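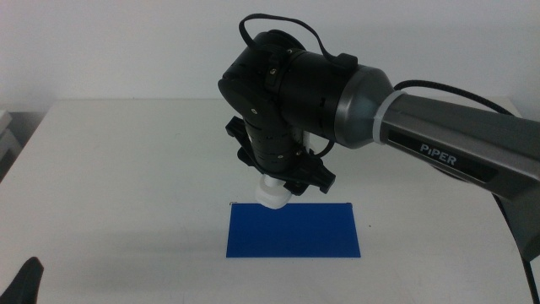

Most office kitchens would be better if the company stopped buying things for them. I have worked in enough offices to have a view on this, and the view has hardened with each move.

The last place I worked, Halim, had 21 people on one floor and a kitchen stocked by a delivery service. Every month the service sent a box: flavored nuts, dried mango, tea in sachets, a drink made from vinegar. Nobody had asked for it. The boxes went into the cupboards, and when the cupboards were full they went on top of the fridge. By November you had to lift down a crate of rice cakes to get at the coffee filters.

The company paid for all this and believed it was being generous. I think it was spending money so that it would not have to talk about lunch. We had half an hour. The nearest place to eat was 17 minutes away on foot. What people wanted was a longer break, and what they got was mango.

Mawar Liem, who sat across from me, raised it at a staff meeting. She asked if the snack budget could be dropped and the lunch break made an hour, with the day ending later to match. The answer was that the kitchen was part of the culture. She said she would like to eat a hot meal sitting down. The meeting moved on to parking.
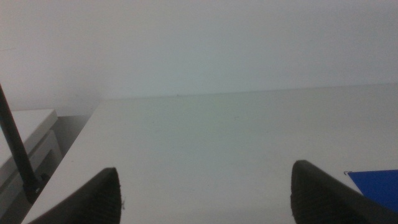

A shared kitchen needs very little. It needs a fridge that gets emptied, a kettle, a microwave, a sink with hot water, and somewhere to put a plate down. The last one is where most offices fail, and it costs the least to fix. I would take a plain white tabletop with a few faint smudges on it over any counter crowded with jars and a sign about values. Smudges come off with a cloth. The jars stay for years, and people eat standing up because of them.

I can hear the reply, since Danang Wattimena made it to me more than once when we both worked at Kendent. He thinks free food is a plain good and that complaining about it is a luxury. Some people skip breakfast because they are short of money, and a bowl of fruit matters to them. I accept that. Fruit and bread are fine, and I would keep them. But a bowl of fruit is food, and somebody at Kendent chose it by asking us what we ate. The box at Halim was chosen by a firm that had never met us.

Kendent did one other thing I still think about. There were four chairs in the kitchen when I started, for a staff that took its break all at once. Danang asked for more. They bought a second table and staggered the breaks, and after that people sat down. I learned the names of people in accounts. It took one email and a delivery van.

Managers like perks that can be photographed for the hiring page. A full shelf looks good there. An hour at midday does not show up at all, and neither does a clear table, so they lose out when the budget is set. If you run an office, go into the kitchen at half past twelve and see who is eating at a desk instead. Then ask them what they would change, and cancel the box while you wait for the answers.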